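Reassembling a Workstation: Group Project Report, Hardware Module
Mimoza Spahić, Bendik Engström, Eskil Moen

1. The task

The brief was one line long: fit the parts back into the tower and write up the order you did it in. Dr Farah Teoh handed it out in November along with a spare case and the advice to "read the board before you touch it", which we took to mean that earlier groups hadn't. Bendik wanted to build something with lights in it. He was outvoted.

Our report covers the board, the parts tray and the assembly order we settled on. The timings are in the appendix, where Eskil has also left his feelings about thermal paste.

2. The board

We spent the first session looking and writing things down, and it felt like a waste of an afternoon right up to the second session. The processor socket is in the middle, with memory slots on both sides of it, four in each bank. None of us had expected two banks. Mimoza's home PC has one, and she had been quietly regarded as our expert on that basis.

The socket still had its dark cover over the pin field and we agreed to leave it there for as long as possible. Pins bend. The expansion slots start beyond the lower bank, and the blue one is the easiest landmark on the whole board if you lose track of which way up you are. The chipset has its own finned heatsink, which Bendik initially labelled "CPU cooler" on our diagram. The correction is in a different pen.
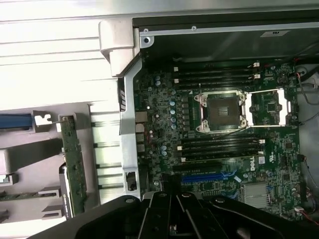 3. Laying out the parts

Our first attempt at organising parts was a lunchbox lid, and we don't recommend it. Memory modules slide, and a hard drive on a lid is heavier than the rest of the lid.

The printed tray is a great improvement. Each part has a place of its own: the processor sits in a square recess, the 3.5-inch drive stands upright at the back with its blue rails on, and the memory goes in long holders, one module flat along the front and another on its edge at the side. Some slots at the front have nothing in them, which annoyed Eskil, who likes a full tray.

The tower goes on its side to the right of the tray with the panel off. We tried it standing up once. Fitting memory sideways while someone holds the case is a two-person job that produces a three-person argument.

The lever and frame on the socket have to be up before the processor goes anywhere near it. Valter Dalen from the year above told us this twice, the second time more slowly. 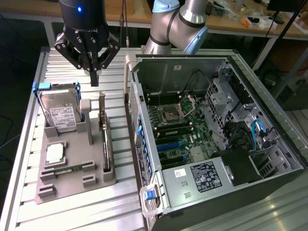 4. Assembly order

We tried two orders. Order A began with the drive, on the theory that the biggest part should go first. It went in without trouble and we then spent the rest of the session reaching past it.

Order B was processor, memory, drive. Match the corner marks, lower the processor straight down, close the frame, press the lever home. For memory, open the latches, line up the notch and push harder than feels polite. The drive goes last and the rails do most of the work.

Order A took us 68 minutes and Order B took 42. Part of the difference is practice, as we did A first, and Dr Teoh has asked us to say so. A fair comparison would need a group that had done neither, and the other groups had heard us doing A.

5. Problems

Thirteen of those 68 minutes went on a memory module that would not seat. It was the wrong way round. Bendik has asked that this be recorded as a group decision.

We also failed to write down which slots we used the first time, so the second build was partly guesswork. The diagram now has numbers on it.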